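31/03/2020

Film log, continued. Watched Pons again tonight, the 23-minute short that preceded the feature of the same name. The disc is the Norville transfer, not the Butville one. Checked the runtime against the counter: it matches the case. The Butville disc runs short because the end credits are trimmed.

Purpose of the viewing was the child performer question. The short credits one infant in the role of the nephew. The feature credits two, and the trade listing I copied out in June gives a third name for the reshoots. I went through every shot with the baby in it and noted the left ear, the hairline and the sleeves. Results: the kitchen shots and the stairwell shots are the same child. The car shots cannot be settled from this transfer. The face is turned away in all of them and the grain is heavy. Left that column blank.

Second item. The sequel, Pumach, opens with a recap cut from the first film. I had assumed the recap used the release print. It does not. The reaction shot of the uncle is an alternate take, with the hat in the left hand. Logged as entry 308. This is the first alternate I have found in that film, and it suggests the recap was assembled from dailies. Need to compare the audio as well – the line reading sounds slower, but that may be the pitch of my player.

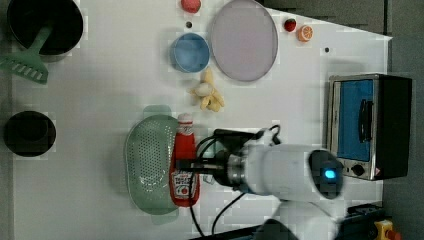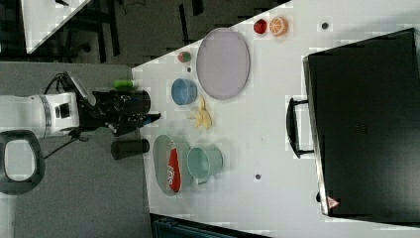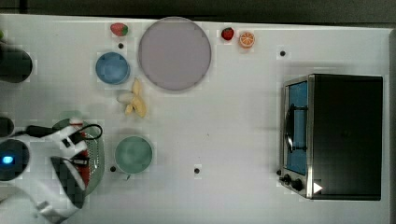
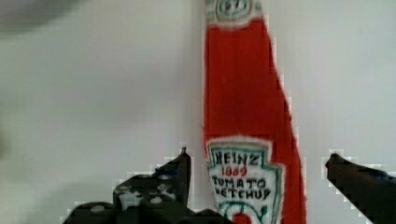 Third item, sound. Ran the recap through headphones at matched volume. The line reading is slower. Room tone is also different under the last two words, so the alternate take carries its own production audio. Entry 308 amended.

Index status: the cards for the first film are complete. The cards for Pumach stop at the ferry sequence. I have been writing them by hand and copying them to the spreadsheet later, and the two have drifted. The column for aspect ratio is wrong on any card made before I changed the template. Will correct in batches of 100, starting from the oldest.

The fan site still says the feature was shot with a budget for 2,000 extras in the stadium scene. No source given. Counting heads in the widest shot is pointless at this resolution, and the upper rows repeat, which points to a composite. I will not enter the figure.

Open points:
Car shots, identity of infant. Needs a better transfer.
Third name in the trade listing. Check spelling against the photocopy.
Butville disc, whether the credit trim removes the second unit – if so, note it on the sleeve.

Player remote needs batteries. Stopped at the end of the ferry sequence, chapter mark set.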